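Clotley starts collecting examples for its tabletop arm

02/01/2018

Clotley has begun recording practice runs for a small robot arm that will be trained to pick up and move everyday items on a table. The Disska project, as the work is called, has 317 runs on file so far and will keep adding to them through July.

Each run is a single attempt. A person guides the arm through a task from start to finish while the position of every joint is saved along with the camera pictures. The learning system is then given the whole set and has to work out the motions for itself.

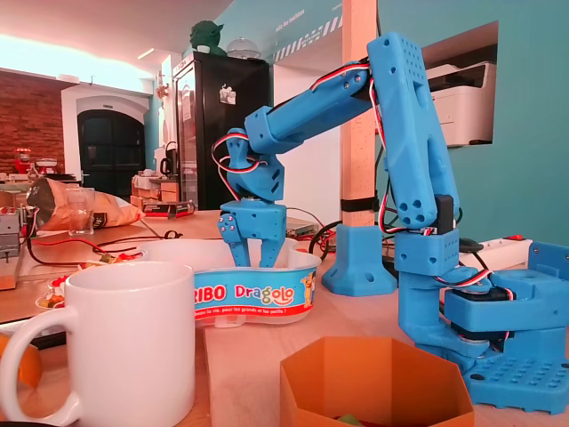 Of the runs recorded to date, 49 have been set aside and will not be used for training. They will serve as a check on how well the system copes with attempts it has never been shown. Failed attempts are kept too, but they are marked as failed and stored in a separate folder.

The team records no more than 50 runs in a session. Past that point the person guiding the arm gets tired and the motions become sloppy - a problem that showed up in the first batch, most of which was thrown out. Items on the table are moved between runs so that the system does not simply learn one fixed path.

Papadakis, which wrote the recording software, is also checking the files for gaps. A dropped camera picture can throw off the timing of a whole run, and 12 runs have been recorded again for that reason.

Clotley plans to share the first set with Skindier, which will train its own version of the system on the same files. The two results will be compared once both are finished.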